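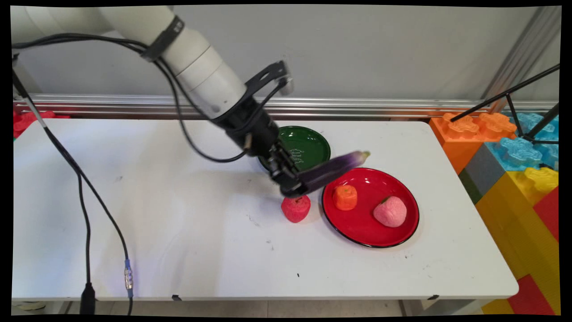

Otmont Stovetop Grill Pan, Seven Months In

I grew up in a house where eggplant came out either soggy or burnt, so I didn't expect much when I bought the Otmont grill pan in December. I was wrong, and I'm so happy about it! It's become the pan I reach for most, and it lives on the back burner now (the cupboard is too low for the handle anyway).

It's cast iron with tall ridges, and the ridges are what sold me. Half-inch slices of eggplant, brushed with oil and salted for 30 minutes first, get those dark stripes and go soft and creamy in the middle. Zucchini does nearly as well. Peppers take longer, but oh, they're good.

I had a Jurkero nonstick before this. It was lighter and easier to wash — I'll give it that — but the ridges were so shallow that everything steamed. The Otmont holds its heat even when I crowd it, which I always do.

Cleaning is the weak spot. Food gets down between the ridges and a sponge won't reach it. I use a stiff brush and hot water while the pan's still warm, then dry it on the burner. The pour spout also dribbles down the side if you tip it slowly.

I paid $38 for the 11-inch square one. There's a round version too, but you'd lose the corners, and I use the corners for garlic.

Four and a half stars. Half off for the spout.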